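Tapis de bureau Givar : mon avis après un hiver d'utilisation

Je travaille à la maison depuis un moment déjà, sur une vieille table de ferme très belle mais glaciale dès novembre, et j'avais fini par poser mes avant-bras sur un torchon plié (oui, oui, un torchon !). Ma sœur s'en est moquée tant et si bien qu'à Noël j'ai trouvé sous le sapin le grand tapis en feutre de chez Givar, et je l'en remercie encore.

Le premier déballage m'a laissée un peu perplexe : ça sentait fort la laine mouillée, et les coins rebiquaient. Je l'ai laissé deux jours à plat sous des dictionnaires, fenêtre entrouverte, et tout est rentré dans l'ordre. Depuis, il ne bouge plus d'un poil, même quand je tire le clavier vers moi un peu brusquement.

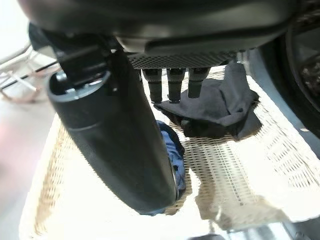 Côté confort, c'est le jour et la nuit. La souris glisse bien, un peu moins vite que sur le bois nu, mais on s'y fait en une matinée. J'avais eu avant cela un Trisley en similicuir, payé 14 euros, qui collait aux poignets l'été et s'est mis à peler au bout de 10 mois. Aucun regret !

L'entretien demande quand même un peu de patience. Le feutre attrape les miettes, les poils du chat, les copeaux de crayon, et une tasse de thé renversée m'a valu une belle auréole. Un peu de savon doux, un chiffon à peine humide, beaucoup de tamponnements, et il n'en reste qu'une ombre que je cache sous l'agenda.

Seul vrai reproche, la couture du bord gauche, qui commence à s'effilocher là où je pose le coude. Pour le prix, j'aurais aimé une finition plus solide. Je le rachèterais malgré tout, sans doute dans la teinte plus foncée.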